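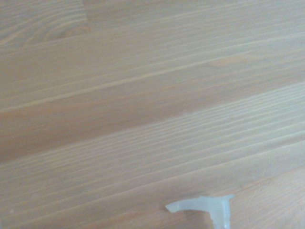 Cómo cuidar una mesa de pino y aprovechar bien el jabón

El pino es una madera agradecida, pero blandita, y eso hay que tenerlo presente desde el primer día. Yo la limpio siempre siguiendo la veta, con un paño de algodón apenas húmedo y otro seco detrás, sin prisas. Los nudos y las juntas entre listones piden un poquito más de cariño, que ahí es donde se queda la miga y donde acaba metiéndose la grasa. Nada de estropajo verde, por favor, ni aunque la mancha os saque de quicio.

Si la superficie está mate y sin barniz, tres manos muy finas de aceite al año le vienen de maravilla. El mío es de Gadero, aunque cualquiera apto para cocina os servirá – eso sí, dejadlo reposar una noche entera antes de apoyar nada encima.

El jabón, en bote pequeño 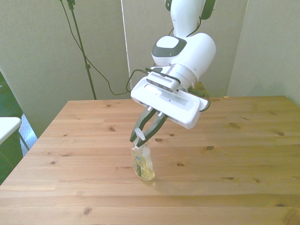
Las garrafas grandes salen más baratas, quién lo duda, pero pesan, gotean y siempre terminan dejando un cerco. Lo que hago yo es rellenar un botecito transparente, así veo de un vistazo cuánto queda y no me pilla por sorpresa con el fregadero lleno. No lo llenéis hasta arriba: dejad un par de dedos libres y cerrad bien el tapón antes de levantarlo.

Yao-tsung Chou, que me escribió en mayo, me preguntaba si se puede rebajar el jabón con agua. Se puede, claro que sí, pero solo lo que vayáis a gastar en 6 días, que luego pierde cuerpo.
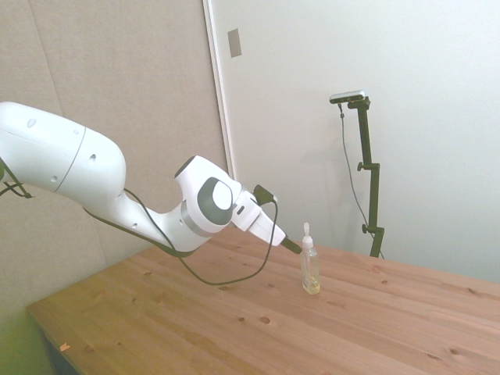
Y una última cosa sobre los cercos. Si el bote ha dejado marca en la madera, pasad primero el paño húmedo, secad, y si sigue ahí frotad con una pizca de bicarbonato y la yema del dedo, muy suave. Después retirad bien el polvillo y poned una gota de aceite. En casa tengo además un platito de loza debajo del bote, heredado de mi tía, y desde entonces apenas saco el bicarbonato del armario.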